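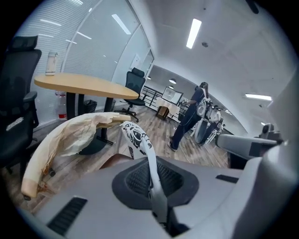
Chapter 3
Small Towns and the Overnight Visitor

Many travelers pass through a small town without stopping. They buy fuel, they drink a coffee, and after it they continue to the coast or to the big city. For the town, such a visitor brings very little money. The visitor who sleeps one night brings much more, as he also eats dinner, visits a museum and perhaps buys a gift.

In this chapter we study the town of Vostmont, on the shore of Lake Urnisero. In 2010 the town had 2 hotels and a campground, with 347 beds together. Most guests came in July and August, and in the other months the hotels were almost empty.

Dalia Benkirane, at that time the head of the tourist office, proposed to begin the season already in May. Her plan joined the boat tours, the old Soliman mill and the walking path to Cusex in one ticket, valid for three days. Not all hotel owners agreed with her, and we will read their arguments in section 3.2.

Before you continue, think of a town you know well. What can a visitor do there after six in the evening?

3.1 What is an overnight visitor?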